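This site uses cookies to remember your login and your settings. By continuing to browse you accept this. [Accept] [Read more]

Plarkerley Home & Kitchen Board > Small Spaces > Joining two tables, how do you live with the seam?

Posted by marzipan_31, July 19, 2023

Hello all. We moved to a smaller apartment and there is no place for one big dining table, so I want to put two white tables together. One is a Tundov that I already have, 228 dollars when it was new. The other I would buy used from a neighbor. They have the same height, I measured it, but I am afraid of the line in the middle. Crumbs, spilled juice, and so on. We have two children, so it will be spilled.

Does somebody live like this for a longer time? Should I save money for one table instead?

oatfield wrote:
We live like this for 3 years. The line is not a problem if you do not expect the tables to be one table. I clean it every evening with an old toothbrush and a cloth that is a little bit damp. The bigger problem is that tables walk. Each time a child leans on one side, it moves a little, and on Sunday you have a gap where a fork can fall through. Buy the clamps that go under the top. Mine are from Zwane and they hold well.

kettle_and_co wrote:
I must disagree with oatfield. I had clamps and they left marks in the underside, and one table was pulled down so the edges were not level anymore. For me the better solution was felt pads on two legs and rubber pads on the others. Also I think a tablecloth solves half of the question, but my wife says that a tablecloth with small children is only more laundry. She is right.

marzipan_31 wrote:
Thank you both. Kettle, do you mean the rubber pads on the outside legs, or on the inside ones?

kettle_and_co wrote:
The outside ones. I tried the opposite first and it was worse.

lowshelf wrote:
My opinion is you do not have to make them straight. Ours meet at a slant, because the wall is not straight either, and after a week I stopped to see it. I keep a little bin with a lid on the top, near the seam, for tea bags and peels and bread ends. The children like to open it, so the crumbs go in there more often than before. There is an apple on it too.

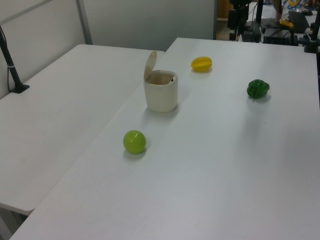

Things I would do before buying the second table:

1. Put masking tape on the floor in the size of both tables and walk around it for some days. We learned in this way that our refrigerator door would not open fully.
2. Sit at the place where the tables meet. If there is a leg between your knees, nobody will want that chair.
3. Look at the two whites in daylight. White from one maker and white from another can be quite different, and in the shop light they look the same.

oatfield wrote:
Point 3 is very true. But I would not put a bin on a table where people eat, sorry. Even a small one with a lid. It is for me a question of hygiene.

lowshelf wrote:
It is washed every evening with the dishes – and it is only for peels and such things. I do not see the difference from a plate with peels on it.

oatfield wrote:
The plate goes away after the meal. But okay, every house has its own rules.

pinegrove200 wrote:
Can I ask about the price? For a used one, 200 seems to me too much. Canditmont has an extending table on sale until September, and you would have no seam when it is closed. With it open you have two seams, of course.

marzipan_31 wrote:
The neighbor wants much less than that, no worry. I looked at the Canditmont one, but the closed size is still too long for our wall. I think I will try the tape on the floor first and then the rubber pads. About the bin I will ask the children, they will surely say yes.

kettle_and_co wrote:
Please write how it went. And check if the edges are rounded or square before you pay. Two rounded edges together make a small valley, and rice loves to stay in it.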